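Beschaffung 2027: Was auf der Wunschliste steht und was davon übrig bleibt

Bis zum 16. Dezember musste der Investitionsplan für die Handgreifer beim Einkauf in Mernelum liegen. Er lag dort, um kurz vor Mitternacht, in der Fassung mit dem Dateinamen »final_neu_2«. Für alle, die in den Fluren gefragt haben, hier der Stand.

Beantragt waren 7 neue Handgreifer für die Datenaufnahme. Genehmigt sind 2. Der Einkauf spricht von einer »gestaffelten Beschaffung«, was hübscher klingt als »fünf fehlen«. Über die übrigen wird im Februar entschieden, sobald die Nutzungszahlen aus dem Projekt Plerkitance vorliegen. Wer seine Schichten bisher eher nach Gefühl einträgt, möge das bitte bis dahin mit Uhrzeit tun.

Den größten Posten machen wie üblich die Dinge aus, die in keinem Prospekt stehen. Adik bietet den Greifer zu einem Preis an, über den man reden kann. Dann kommen die Ersatzfinger, die Ladeschalen, der Koffer und das Kabel, das es nur von Adik gibt und das 356 Euro kostet. Für ein Kabel. Wir haben nachgefragt, ob es sich um einen Kommafehler handelt. Es handelt sich um ein Kabel mit Verriegelung.

Villanueva lag im Vergleichsangebot niedriger, verlangt dafür einen Wartungsvertrag von 968 Euro je Gerät und Jahr. Darin enthalten: eine Hotline, werktags bis 15 Uhr. Unsere Spätschicht beginnt um 14 Uhr, es bliebe also ein gemütliches Stündchen für Störungen aller Art. Wir haben uns für Adik entschieden und das Kabel mitbestellt, mit Verriegelung.

Nicht durchgekommen sind die höhenverstellbaren Tische. Die Begründung lautet, es gebe Tische. Das lässt sich schwer bestreiten. Wer bei den Aufnahmen lange gebeugt steht, soll die Pausen nutzen, die im Schichtplan ohnehin vorgesehen sind. Der Antrag geht im Februar noch einmal mit, diesmal mit einer Stellungnahme der Arbeitssicherheit.

Requisiten wie Lampen, Decken und Haushaltskram laufen weiter über das Verbrauchsbudget. Bitte Belege einreichen, und zwar lesbare. Ein Kassenzettel, der einmal mitgewaschen wurde, zählt als Textilie.

Die Lieferzeit für die beiden neuen Geräte gibt Adik mit sechs Wochen an. Wir planen mit neun. Reservierungen nimmt die Gerätestelle ab sofort entgegen, vorerst höchstens eine Schicht pro Team und Woche. Tauschen ist erlaubt, Horten wurde schon versucht. 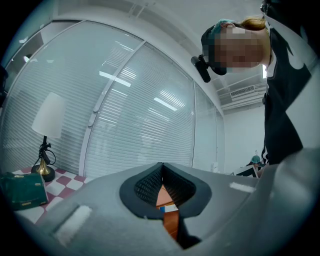 Handgreifer im Einsatz, links daneben Tischlampe und karierte Decke.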